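# Wrist cam demos for thin stuff: how many is enough?

**drikach_dan** wrote:

Okay so I've been lurking here since January and finally have a question worth asking. I'm collecting teleop demos for a pick policy on flat, thin parts (cards, shims, that kind of thing) and I'm at 374 episodes. The policy does great on the first half of the motion and then gets weird right at the grasp. It hovers, it dips, it backs off, it dips again. Drives me nuts.

Do I just keep going until I have a thousand? Or is something wrong with what I'm feeding it? Wrist camera only, one operator (me), same desk every time.

---

**mzapata** wrote:

Hi Dan! Maribel Zapata here, I run collection at Hunement, so I spend a silly amount of my life on exactly this.

Before you record another single episode, go watch fifty of the ones you have at half speed and look only at the last second before the fingers close. I'd bet you're the one hovering. I did the same thing for weeks. When you're driving and you can't quite see the gap, you pause and wiggle, and the model picks that up as part of the job. It doesn't know you were squinting!

---

**drikach_dan** wrote:

Ugh. I just watched twenty and yes. I'm hovering in most of them. In one I hover for so long that I think I went to get coffee.

---

**torque_goblin** wrote:

Gonna disagree with Maribel a little. Pauses aren't poison. We kept all of ours in at my last job and the policy was fine, you just need enough data to average it out. 374 is small. Get to 1,473 like we had and then come back and complain.

---

**mzapata** wrote:

I've heard that a lot and I don't buy it for thin parts. With a mug, sure, you can be sloppy by a finger width and still come home with a mug. With cards, the averaged-out version of forty different wiggles is a grasp in the wrong spot. We threw out 70 episodes from one set for nothing except dithering and the retrained policy closed on the card in one go way more often. Same hardware, same lighting, less data.

---

**heikki_v** wrote:

Both of you are partly right, which is annoying to type. It depends on the model. The one I use predicts a chunk of actions at a time and it rides through short pauses pretty well. Long ones still hurt. My rule is that I trim anything where the arm sits still longer than I can hold my breath comfortably (not scientific, I know).

Dan, what does your setup look like at the start of an episode? Are the cards always packed the same way?

---

**drikach_dan** wrote:

Pretty much, yeah. I fill the box, square it up, go. I figured consistent was good?

---

**mzapata** wrote:

Consistent is good for your driving and bad for your starting conditions! Those are two separate things and I mixed them up for my whole first project. You want the operator boring and the world messy. Shift the tray, turn it a bit, change how full it is, change which card is on the end. Then drive every one of them the same calm way.

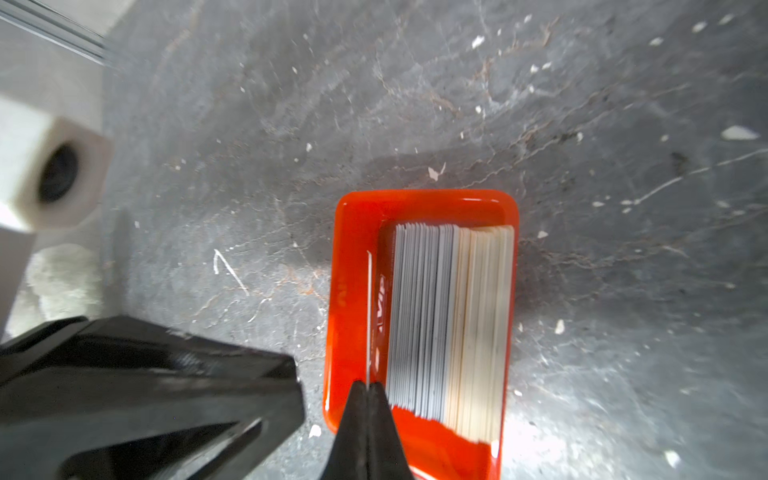

My own rule for card episodes is that the approach gets decided before the arm moves, and I say it out loud like a crazy person. "Left end, straight in, close, up." Dense stacks are where it matters most. Look at the lone white card near the left edge of the red-orange tray, a bit apart from the others — that's the sort of start I like for teaching the pinch, and there's a strip of red floor beside the stack, so I can see where the tips would have to go. The rest are packed in tight on edge, and I'd treat going into the middle of that as its own task with its own label. Please don't pour the two kinds into one bucket and hope!

---

**torque_goblin** wrote:

See, separate labels is where you lose me. The whole point of learning from demos is that it figures out the cases on its own. If I have to sort everything by hand I may as well write an if statement.

---

**mzapata** wrote:

You don't have to train on the labels! I want them so I can check how many of each kind I've got. On our last round I was sure we were balanced, and it came out to 51 middle-of-the-stack grasps in the entire set. No wonder it was terrible at them.

---

**torque_goblin** wrote:

Okay, that I can live with. Labels for counting, fine. I still say he needs more data.

---

**heikki_v** wrote:

He does need more data. Different data, though. Dan, one more thing: do you keep your failures? I keep the ones where I miss, back out and then get the card cleanly. I drop the ones where two cards come up and I carry on as if nothing happened. A recovery is useful. A quiet mistake teaches it that two cards is fine.

---

**drikach_dan** wrote:

I've been keeping the doubles... I figured a card is a card. Oh boy.

Okay, plan for this week: trim the hovering, pull the doubles, tag end vs. middle, and start moving the box around between episodes. Should I also mix card colors or leave that for later?

---

**mzapata** wrote:

Mix them now. It costs you nothing and you'll be grumpy if you have to redo it. I'd put pale ones and creamy ones in the same tray, and swap which side they're on every so often.

---

**heikki_v** wrote:

Agreed on colors. And post the numbers when you retrain, good or bad. Keep a held-out set of starts that you never train on, otherwise we'll all argue about nothing for another two pages.

---

**torque_goblin** wrote:

I was planning on arguing for two more pages either way. What gripper tips are you on, Dan?

---

**drikach_dan** wrote:

Stock ones from the Urner kit, the fat rubber pads. Is that going to be a problem?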